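Why Does Grass Grow Back After It Is Cut?

by Leanne Catterall

If you cut the top off a sunflower, the flower is gone. If you cut the top off grass, it keeps growing, and in a week it needs cutting again. The difference is in where the plant does its growing.

Most plants grow from the tips of their stems. Grass grows from near the ground. At the bottom of each grass plant is a small, thick part called the crown. New leaves start there and push up. When a mower goes over, it takes off the oldest part of each leaf, which is the tip. The crown is too low for the blades to reach.

Grass lived with grazing animals long before there were mowers. Bison, sheep and geese all bite off the tops. A plant that can lose its tips and keep going does well in a field full of hungry animals.

What is the smell?

Cut grass lets out chemicals that float into the air. Many other plants do the same when they are damaged. Our noses pick them up quickly.

How short is too short?

Leaves make the plant's food from sunlight, so a plant with hardly any leaf left goes hungry. A good rule is to cut off no more than one third of the height at a time. If the grass is 6 inches tall, take off 2 inches and wait a few days before you mow again. Very short grass also lets the sun reach the soil, and the soil dries out faster.

Why does a lawn have patches?

A lawn may look like one big plant, but it is made of a great many small ones, often of different kinds. Some are darker green than others. Shade, dry soil and lots of footsteps can all change the color too. 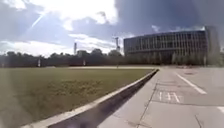
Does grass die when it turns brown in summer?

Usually it is resting. In hot, dry weather many kinds of grass stop growing and let their leaves turn brown, while the crown stays alive. When rain comes back, often in September, new green leaves grow from it.

Words to know

Blade: a leaf of grass.
Crown: the low part of the plant where new leaves start.
Dormant: alive but resting.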